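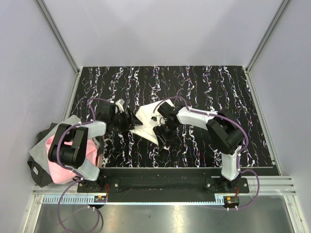
Progress report, small textiles part of the Zarance household work
To: Motetti program office
From: Ravindran Chacko
January 8, 2019

Since the last report in October we have worked mainly on the cloths. The list of household fabrics now has 53 entries, and for each one we keep the size, the weight and the color. Five entries still have no weight, as our scale was sent to Plarstead for repair. I expect to fill them in this month.

The white cloths take the most time. A cloth that starts crumpled must first be opened, and the corners are hard to find between the folds. We therefore changed the written procedure: first take two points of the edge, then lift, then lay down and fold. The old version began with the fold, and this was not clear enough.

The patterned mat stays on the table for now. Ďurica asked for a plain one also — it is ordered but did not arrive yet.

Spending is inside the plan, except for laundry, where we paid for 12 extra loads. I ask to move this amount from the travel line, which we will not use fully.

Open points for the next period: the missing weights, the plain mat, and a second pile of darker fabrics.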